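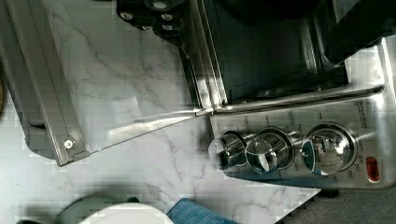 PRESS RELEASE

Stustier opens its doors on 28th May: a mending and sewing room for people who rent

Hi, I'm Hanneke Vandenberghe, and I've been told a press release should be written as if somebody else wrote it. I tried that and it sounded like a bank. So you're getting it from me, first person, and editors are welcome to chop it up however they like.

Stustier is a sewing room on the ground floor of the old Nieminen building, two doors down from the post office. We open to the public on 28th May at ten in the morning. You bring the thing that needs fixing (curtains that puddle on the floor, a duvet cover with a split seam, the pants you stopped wearing when the zipper went) and you fix it on our machines, with one of us close by if you get stuck. I've wanted a place like this ever since I moved into my first apartment and hemmed a shower curtain with a stapler!

How it works

You book a table for two hours. A table comes with a sewing machine, an iron you share with the table next to you, good scissors, pins, and all the basic thread you need. Black, white, gray, navy and a sort of oatmeal are always in stock. If you want to match a mustard linen exactly, please bring your own, because I can't keep every mustard in the world.

A single session is $12. A monthly pass is $50 and you can come as often as there's a free table. Kids over ten are welcome with a grown-up, and they sew at the same table for no extra charge.

If you've never touched a machine, book a First Seam evening instead. Those run on Tuesdays, and you go home with a cushion cover that has an actual zipper in it. We thought hard about whether to start beginners on a tote bag like everyone else does, but I have so many tote bags. So do you, probably.

Made for rentals

Most of what we'll be teaching in the first few months is for people living in apartments they don't own. You can't knock out a wall or change the windows, but you can do an awful lot with fabric. I'm putting together a set of free pattern sheets called Andero, and the first batch covers:

Curtains for windows that are wider than any curtain sold in a store
A skirt for under the kitchen sink, on a tension rod so there's no drilling
A bench cushion with ties, cut to whatever odd size your bench is
Slipcovers for the armchair that came with the place

Every Andero sheet is one page, front and back, with the measuring on the front and the sewing on the back. They're tested by people who have never seen the project before, and their grumbling goes straight into the next version. The sink skirt has been rewritten more times than I want to admit. (It was the casing. I kept forgetting to say you should press it before you stitch it, and then everyone's rod got stuck halfway.)

You can pick the sheets up at the room or print them at home. You don't need to be a member.

The fabric wall

Along the back we have the fabric wall, which is my favorite part. When we asked the neighborhood for leftover yardage, I hoped for a couple of boxes. We ended up with 398 pieces, all washed, measured and tagged. There's a lot of cotton, a surprising amount of upholstery velvet, and one bolt of brown corduroy so heavy that it lives on the floor. Take what you need for a project and pay by weight. Scraps smaller than a dinner plate are free.

We'll take donations on Thursday afternoons only, please, and clean ones. No foam and no pillows, we don't have room for them.

The machines

All of our machines are secondhand and have been serviced by Zosska, the repair shop on the corner. They've also agreed to look at members' own machines at a lower price during the month of October, so if yours has been making that clunking noise since you moved, hold on until then. I had mine done there last winter and it purrs now. I missed it terribly the week it was gone.

Opening day

On opening day everything is free. There'll be short demos on the hour, starting with how to shorten a curtain so both sides end up the same length. The first 200 people through the door get a little needle book, which my mother and I have been cutting out of wool felt at her kitchen table since forever. There are lemon bars, too, and coffee for as long as it lasts.

The room is on street level with no step, and one of the tables goes up and down for anyone sewing from a wheelchair or anyone who'd like to stand. Street parking is hopeless, so take the bus if you can. The 245 stops right across the road.

For editors

I'm happy to talk to anybody who wants to write about us, and I'm even happier to show you around. Call or stop by any afternoon before we open; I'll be the one on the stepladder hanging our own curtains, which are still too long. If you'd like to try a machine while you're visiting, wear something with a hem you don't mind me unpicking.

Contact: Hanneke Vandenberghe, founder, Stustier, ground floor, Nieminen building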